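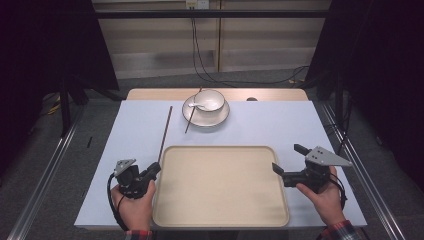
Home | Forums | Word Processing | Styles and Templates | Search

Caption numbers restart halfway through the document

kistilitz_ed
I'm copyediting a manual for Vermeulen, 50 figures in one file. Captions run fine up to the start of chapter 4, then go back to Figure 1. The author swears she used Insert Caption throughout. I've tried Ctrl+A and F9 and nothing changes. Any ideas before I type them in by hand?

Flultby
Don't type them in by hand. Press Alt+F9 and look at the codes. My guess is that the later ones have an \r switch in the SEQ field, or the label is spelled differently. "Figure" and "Figures" are two separate sequences as far as Word is concerned.

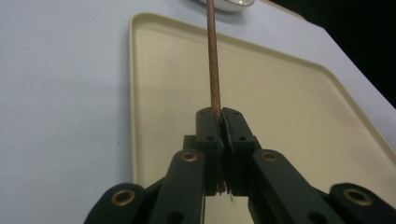

kistilitz_ed
It was the label. Everything from chapter 4 on says SEQ Fig. I replaced it with the codes showing, updated the fields, and the numbers are right now. Next problem is the cross-references. Short captions such as "Brown cord held between the fingertips" come through whole, when all I want in the sentence is "Figure 12".

Flultby
Choose "Only label and number" in the Cross-reference box. It has to be set for each one, and the box remembers your last choice until you close it.
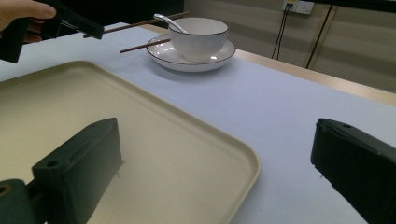

That works if there are a few. If there are a lot, I'd write a macro. I had 2,000 of them in a parts catalog once and the dialog was too slow to use – it redraws the list every time.
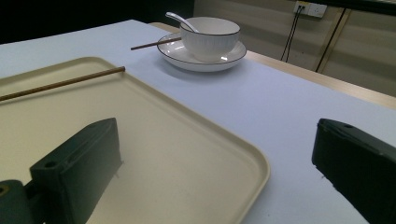
plalell
I disagree about the macro. For a file this size, it takes longer to test than to do the job. Fix one reference, then copy and paste it where the same figure is mentioned again. And save a copy first.

Flultby
Fair enough for one manual. If the client sends more of them, you'll want the macro.

kistilitz_ed
There's a second volume due in April, so I may try both. Doing this one by hand tonight.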